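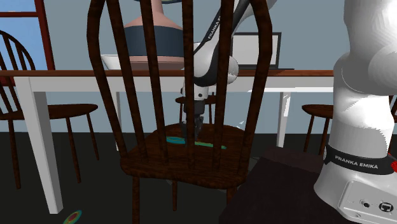 Shengli Kong has been mending chairs in Pitden for most of his working life, and he still starts each one the same way. He turns it upside down on a blanket and leaves it there while he makes tea.

"People look at the back and the seat," he says. "The trouble is nearly always underneath. If you start from the top you talk yourself into sanding things that were fine."

His workshop is two rooms behind the old dairy on Lozano Street. The front room is for chairs waiting to be looked at, and the back room is for chairs in pieces. He keeps a ledger by the door with a line for every job, and the last entry when I visited was number 1122. He began the numbering again when he moved in, so the true figure is higher, but he has no plans to work it out.

Kong learned the trade at Tranura, a furniture maker on the edge of town that closed its doors one November. He was put on legs first. "You did legs until they stopped coming back," he says. "Then stretchers, then spindles. I did not touch a seat for five years. The man who cut the seats did not like company."

Spindles are what he is asked about most. A spindle back gets leaned on, tipped and picked up by the top rail, and sooner or later one of the joints lets go. Owners tend to squirt glue into the gap and hope. Kong would like them to stop.

"The new glue sits on the old glue and holds for a month," he says. "Then I have to clean out both. I charge for that, so maybe I should keep quiet."

His own method is slow. He marks every spindle with a pencilled number on masking tape, eases the top rail off with a rubber mallet, and scrapes each hole back to clean wood. For older chairs he uses hide glue, which he warms in a pot on a small electric ring. It can be softened again with heat and a little water, so whoever mends the chair next will be able to get it apart. He does not use screws or metal brackets on a back. He has taken out plenty of both.

A loose spindle costs less to put right than a broken one. If the wood has snapped he turns a replacement on the lathe, and matching the colour can take longer than the turning. "Red-brown is the hard one," he says. "You get it right under the lamp and it is wrong at the window. I do it at the window now, and if it is raining I do something else."

The largest order he has taken came from the Larkura, the dance hall by the river, which wanted 158 chairs made safe before it reopened. He did them in batches over a winter, with his nephew doing the driving. A few were beyond saving and were broken up for parts. He still has a box of their stretchers under the bench.

Asked what people can do at home, he keeps it short. Do not tip back. Lift a chair by the seat. Keep it away from the radiator, as dry heat shrinks the joints. If something wobbles, turn the chair over and see which joint moves before buying anything. Furniture polish does no harm, in his view, and not much good either. He uses a soft cloth and a thin coat of wax once a year, and buffs it off the same afternoon.

He is less sure about advising people on what to buy. He will look at a photograph if someone sends one, but he wants to hear the chair as well. "Sit on it and rock," he says. "If it creaks, ask for money off. If the seller says they all do that, ask for more money off."

Kong has no apprentice at present. Two have asked, and one is coming for a trial after the summer. She will be starting on legs.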